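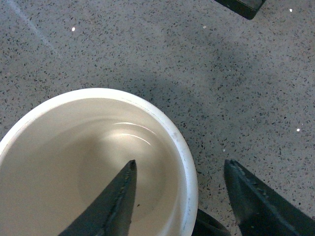

ABOUT US / WHO WE ARE

Stulance is a sound art workshop. We build instruments you can walk into, mostly out of stuff that was on its way to the dump. Started in an old feed store in Cludholm, still there, still drafty.

First piece was a staircase. Every step a different organ pipe, 49 pipes total, bought as one lot from a church that was closing. Took a winter to get them in tune. They went out of tune by April. We left it that way and people liked it better.

What we do now: public commissions, school residencies, a small touring show. Also repairs, if you own something strange and it quit making noise. Call before you drive over, the loading door sticks.

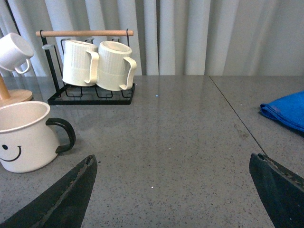 Mug rack on the counter.

The Eskildsen Room is our performance space. Holds 100 if the bleachers are out, less when the big bellows is set up. Shows start at 7 pm, doors half an hour before. No assigned seats. You can play everything after the show exept the glass wall, please ask first.

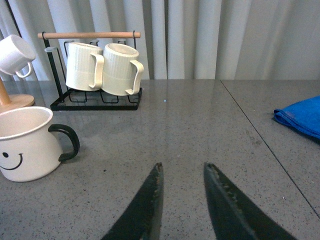
Gray stone counter, white curtain behind.

Kosavach is the one most people know us for. A floor of hinged boards strung with 546 piano wires, walk across and it hums under you. It has been to rail depots, a swimming pool (drained), two county fairs. Comes apart into crates. Almost 1000 screws, and yes we have lost a few along the way.

Residencies run six weeks, spring and fall. You get a bench, a key, a share of the scrap pile. No stipend yet, working on it.

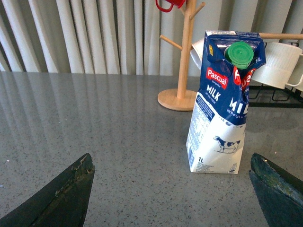

Applications open in January. Send a page on what you want to build and a recording of anything at all, phone quality is fine. Drawings welcome. We don't need a resume. Musicians, welders, carpenters, poeple who have never done any of it, all have come through here.

Donations of metal, wire, dead pianos: ask first on the pianos. We have no more room for uprights.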